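3. Materials and Test Procedure

3.1 Choice of tools and workshop setting

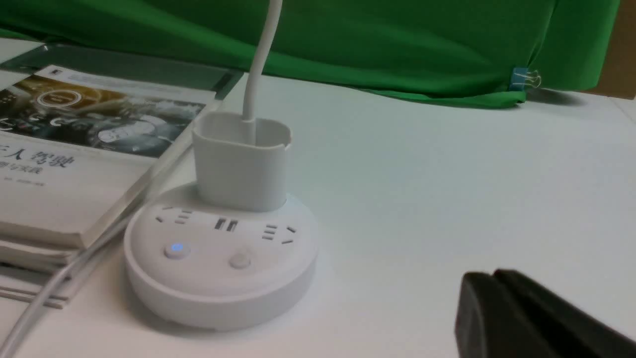 Figure 1. Round power strip with a plug adapter in its rear socket.

We set out to learn how the brushes in small corded rotary hammers wear when the tools are used the way people in a home or small trade workshop really use them, with plenty of stopping and starting, a fair bit of leaning on the handle, and long spells of sitting on the shelf in between. Earlier work in this area has mostly run the motors on a bench with no bit fitted, and while we are grateful for those results (and lean on them in Section 5), we felt the picture would be fuller if the tools were drilling into something solid.

The tests were carried out at our workshop in Lilldale, where the air is dry for much of the year and dust hangs about longer than one would like. Two models were chosen, the Kurkard and the lighter Seol, both sold to home users and both fitted with carbon brushes that can be reached by undoing a cap on either side of the housing. We bought 38 tools in all, split evenly between the two models, and ran each one in for an hour before the first brush measurement so that the contact faces had a chance to settle to the curve of the commutator.

3.2 Drilling cycle

Each tool drilled a run of 1000 holes in cured concrete block, using masonry bits supplied by Plisusport. We fitted a fresh bit after every 300 holes, which left a short final stretch on a nearly new bit, and readers comparing our figures with their own should keep this in mind. Brush length was measured with a caliper at each bit change and again at the end of the run, always on the long side of the brush, and the colour of the commutator was noted at the same time.

The block was poured in July and left to cure under damp cloth before being moved indoors. After its last hole each tool rested for 96 hours with the caps off, and we then weighed the dust gathered from inside the housing. Dust from the outer vents was brushed away beforehand and was left out of the weights given in Table 2.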